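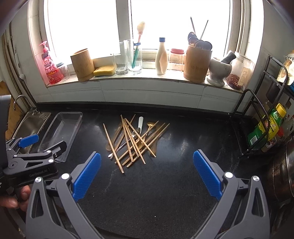

Household food waste collections to begin in Ifans

Weekly collections of household food waste will be introduced across Ifans from October, following the council's decision to award the service contract to Flovico. The first phase will cover 2,000 homes in the Mistance ward and the streets north of the railway line. The remaining parts of the town will join the service next spring.

Each household in the first phase will receive a small lidded caddy for use in the kitchen, a larger outdoor bin with a locking handle, and a roll of liners. Deliveries will be made during the two weeks before the service starts. Residents do not need to be at home to receive them. An information leaflet showing the collection day for the street will be placed inside the outdoor bin.

All cooked and uncooked food may be placed in the caddy, including meat, fish, bones, dairy products, bread, rice, fruit and vegetable peelings, tea bags and coffee grounds. Food should be removed from its packaging first. Liquids, cooking oil, garden waste and pet bedding will not be accepted, and bins containing these items will be left with a tag explaining what needs to be taken out.

The decision follows a trial held last winter in the Gikaver estate, in which 155 households took part. Participants were asked to use the service for 11 weeks and to complete a short questionnaire at the end. Most reported that their general rubbish bin was less full than before, and many said that they had changed the way they shopped once they saw how much food was being thrown away. The main complaints concerned the thickness of the liners, which tended to split when filled with wet waste, and the size of the outdoor bin for larger families. A stronger liner has been chosen for the full service, and households of six or more may request a second outdoor bin without charge.

Lovisa Nygård, Head of Waste and Street Services, said: "We are grateful to the residents of Gikaver for the time they gave to the trial. Their comments have led to changes in the service, particularly on liners and on collections from shared courtyards. We would ask households in Mistance to let us know early on if something is not working at their address."

Collections will take place on the same day as existing recycling collections, although a separate vehicle will be used. Bins should be placed at the edge of the property by 6.30am, with the handle in the upright position so that the lid stays locked. Residents who already receive help with moving their bins will be given the same help with the new service and do not need to apply again.

Flats with communal bin stores will be provided with shared containers in place of individual outdoor bins. The council has written to managing agents and landlords to agree where these will stand. There are 1,110 flats in the first phase area, and agreement has been reached for the majority of them. Where a store is too small to take a further container, officers will visit the building before a final arrangement is made. Residents of flats will still receive their own kitchen caddy and liners.

The food waste will be taken to a treatment plant outside the town, where it will be broken down to produce gas and a fertiliser for use on farmland. General rubbish collections will remain fortnightly. There are no plans to change the size of the general rubbish bin, and garden waste will continue to be collected under the existing paid scheme.

Replacement liners will be supplied free of charge. Residents who are running low should tie a spare liner to the handle of the outdoor bin on collection day, and the crew will leave a new roll. Rolls may also be picked up from the library and from the reception desk at the council offices during opening hours. Newspaper may be used to line the caddy instead, but ordinary plastic carrier bags should not be used.

Two drop-in sessions will be held at Mistance Community Hall before deliveries begin, the first from 10am to noon and the second from 5pm to 7pm. Officers will be present to answer questions – including those about shared bin stores – and sample caddies will be on show. Dates will be printed in the September newsletter.

Large print and translated copies of the leaflet are available on request from the Waste and Street Services team.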